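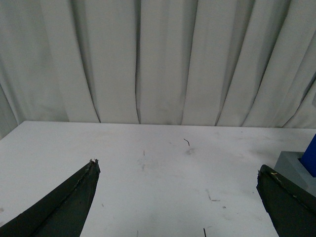 About Grundbridge

Grundbridge is a small company in Brirness that designs and prints plastic blocks and the bases they sit in. Our customers are schools, hand therapy clinics and training rooms. They use the blocks for practice in picking up, turning and placing, and some simply want a solid puzzle that goes back together the same way every time.

We started with one pair of parts. A school had lost the pieces to an old fitting set and asked if we could make new ones. The pieces we made were a little too tight, so we made them again with more room at the corners. Other schools heard about the set and wrote to us. By December of that year we had sent out 64 sets, and the spare bedroom where we printed them was no longer big enough.

What we make

Our main product is called Baseo. A Baseo set is a gray base with a pocket in it and a blue block to go with the pocket. We chose gray for the base so that it would stay in the background, and blue for the block because it is easy to find on a pale table. We have been asked for other colors many times and have printed a few, but blue and gray is still what we keep in stock.

The second line is called Yuen. It has smaller pockets and a closer fit, and it is meant for older students and adults. Most customers begin with Baseo and add Yuen later — a few clinics order only Yuen. 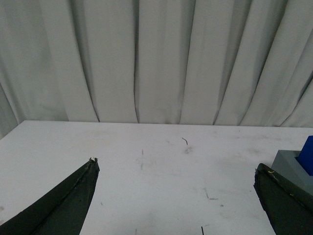 Why are the blocks and bases sold together?

Each base is checked with the block that ships with it. Printed parts vary slightly from batch to batch, and a block from one batch can feel tight in a base from another. If you lose a block, send us the number on your packing slip and we will match a new one to your base.

How we work

Design, printing and packing are all done at our Brirness workshop. The parts are printed in batches of 200 and left to rest overnight. After that we trim the edges and put the parts through the fit check. The check is done by placing the block, lifting it out and placing it again, and then doing the same after a quarter turn.

A good block should go in under light pressure and stay put when the base is nudged. It should come out again without the base lifting off the table.

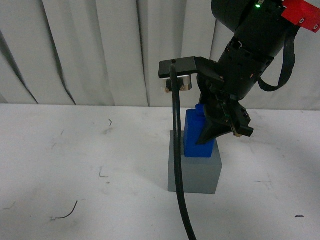

Parts that are too tight are sanded and checked a second time. Parts that are too loose can't be saved, so they go into a bin and are sent for recycling. In the early days the bin filled up fast. Changing the way the parts lie on the print bed helped more than anything else we tried, and we wish we had done it sooner.

Tables get a lot of use in this kind of work, and so do the parts. Scuffs don't affect the fit. If a pocket collects grit, a dry toothbrush will clear it. Please don't put the parts in a dishwasher — the heat can warp the base.

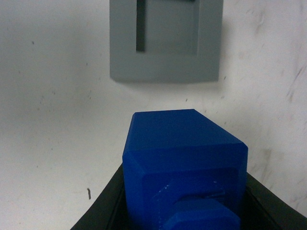
Blue block and gray base.

Orders and replacements

We sell directly to schools, clinics and businesses, and to families who want a set at home. The smallest order is one set. Orders of 3 sets or more ship free within the state. Large orders may take longer, as we don't keep many finished sets on the shelf.

Drawings for both lines are available on request, with the outside sizes and the pocket depth marked. Teachers often ask for these so they can build a tray or a storage box to suit.

Visits to the workshop are by appointment. Ring the bell at the side door, as the front entrance belongs to the unit next to ours.

Grundbridge
Unit 1505, Brirness

Page last updated 15 Jul 2020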